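3.2 Objects and table layout

The questionnaire described in Section 3.1 asked 152 respondents to name the places in their homes where small things collect and are not put away. Kitchen counters and desks came up most often, and the two lists overlapped a good deal. Pens were reported on counters and cooking utensils on desks. For this reason we did not build separate kitchen and office sets. The objects used in the rest of the paper are a mixed set of the kind a respondent might find at the end of a weekday, and all of them are small enough to share one table.

The table is split into two areas. The rear strip holds the larger objects, side by side, and the front holds a white rectangular surface that we call the sheet. The table itself is black. An early layout used a gray cloth in place of the sheet, and the raters complained that they could not tell where the cloth ended when they scored the table from a distance. After the change to white, disagreements about whether an object was on or off the working area became rare enough that we stopped recording them separately.

The larger objects serve as places to put things or as neighbors that limit where things can go. The box has a slot in its top, and the cup is used for anything long and thin. The tray is flat and shallow and accepts nearly anything, which made it the least informative of the three during scoring. The small objects differ in length, thickness and how easily they roll. A marker and a cable are both common on desks, and respondents gave very different answers about them. Nearly everyone had a fixed place for markers. Cables were described as living "wherever they were last used" or "in the drawer with the others." 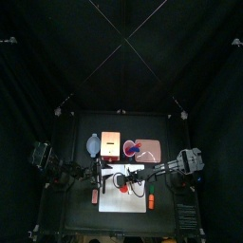
Figure 2. Table layout with the larger objects along the back and the sheet in front. A cable is looped on the sheet; the marker with the green cap is to its right.

The cable needs a separate comment. It has no single shape, and a table with a cable on it was scored as untidy more often than a table with two loose rigid objects on it. Cartwright's notes from the first round of scoring suggest that raters responded to the outline of the loop and paid little attention to how much of the sheet it covered. We kept the cable in the set for this reason, but results are given with and without it in Section 4.

3.3 Containers and the question of belonging

Respondents were asked to say, for each pair of object and container, whether the object "belongs," "can stay for now" or "should not be there." The middle answer was added in November after a pilot in the Jenen area, where people kept writing it in the margin. It was chosen more often than we expected and is the main source of difference between households.

Utensils in a cup were accepted by almost all respondents. The written comments show that the cup was understood as a holder when something was already standing in it and as a drinking cup when it was empty. One respondent wrote, "If there's a spatula in it, it isn't for coffee anymore." We therefore treat the contents of a container as part of its description. An empty cup and a cup with utensils are entered as different containers in the coding sheet, and the same rule applies to the tray. 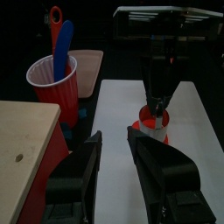 185

Height was raised in the comments as well. Utensils that stand well clear of the rim were described as easy to take out and put back, and several respondents said they would not add a short object to a cup that already held long ones, as it would drop to the bottom and be hard to reach. Short objects were more often assigned to the tray or left beside the box. The slot caused some confusion at first. A number of people took the box for a coin bank and refused to assign anything to it, and others read it as a tissue box. The wording on the form was changed to "box with a slot," with no use stated, and the refusals mostly went away.

3.4 What counts as put away

Two definitions were considered. The first, taken over from our earlier work on the Prellenach households, counts an object as put away when it is in or on a container that at least half of the respondents marked as "belongs." The second counts any object that has left the sheet. The second is much easier to score and gives the same order of difficulty for the rigid objects, so it was used for the main results. Under it, an object set down on the black part of the table is counted the same as one placed in the cup, and readers should keep this in mind when comparing our numbers with those from the Joly set.
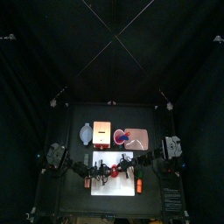

The position of the back row was also held fixed within a scoring round. Moving the larger objects changed the scores even when the sheet was the same, and a row with even gaps was rated tidier than one with the same objects bunched to one side. Rutherford has suggested that people judge the row first and the sheet second. We cannot test this with the present data, but it agrees with the order in which items are mentioned in the free-text answers.

Each layout was scored by two raters working separately. The full coding sheet has 2000 entries, each one an object, its starting place, its final place and the score. Where the raters differed, the lower score was kept. Partly placed objects, such as a cable with one end in the tray and the rest on the sheet, were scored as not put away under both definitions.

Small objects that came to rest at the border of the sheet were scored as on it if any part touched the white. The round object was affected by this rule more than the rest of the set, and its scores in Table 3 should be read with some care. Trisberg raters had used the opposite rule in the pilot, and their layouts were scored again before being added.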